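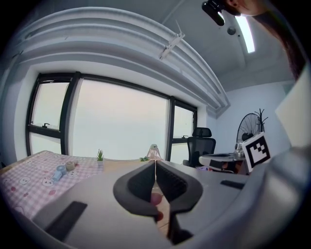
brebelo wrote:
Jaw zero on our second hand unit has drifted again and I would like a second opinion before I change the procedure. It is the Vilela body with the dark ribbed pads, marker card on the right. With the fingers brought nearly together there is still a thin vertical gap between the pads, and that is the position our sheet calls closed. The encoder reads 1,112 there. In January it read 58 lower on the same sheet. Linkage screws checked, no play I can feel.

quintela_a wrote:
Which sheet? The Idus one zeroes with the pads in contact. If you zero on a gap you are zeroing on whoever is holding it.

brebelo wrote:
Ours, adapted from the Prerkia cell. The gap is deliberate. Full contact compresses the ribs and the reading then depends on squeeze.

quintela_a wrote:
Then use a feeler gauge. A gap judged by eye will give you 58 counts between two people on the same morning.

T.Stojanovic wrote:
I don't agree that it is all operator. We had the same direction of drift on two units and it was the pads taking a set. Swap left and right pads, re-zero, and see if the number moves. If it stays put, look at the encoder magnet – the grub screw on the early Dorora kits backs out.

Also check the card is square to the body. It won't alter the encoder count, but if you compare against the marker pose you will chase the wrong fault.

brebelo wrote:
Pads swapped, gauge used, 30 closures. The reading repeats within 2 counts but is still high. Magnet next.

quintela_a wrote:
So the gauge did fix the repeatability.

T.Stojanovic wrote:
Repeatability was not the question. The offset was.

brebelo wrote:
14th July: grub screw was a quarter turn loose. Threadlocked and re-zeroed with the gauge. I have added the gauge to the sheet and kept the gap. Will post the next reading when the unit comes round for service.

quintela_a wrote:
Still think contact is the better reference, but fine.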